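Moving the Pantry, Again
18/10/2020
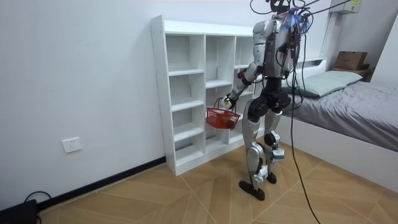

I have moved my pantry three times since April, and I think I've finally got it where I want it! We don't have a proper one in the Udel apartment, so everything lives out in the open and I see every bag of lentils I own whenever I walk past (there are a lot of lentils). I'm a big believer in white open shelving against the back wall, with a little red basket you can grab by the handle for the stuff that rolls around — onions, garlic, those tiny lemons from Kovačević. My mother thinks all of it belongs behind doors. She may have a point about the dust.

Next up is the spice situation. I spent 30 dollars on jars and they're too tall for the drawer, so back they go. If you've got a good source for short ones, leave me a comment!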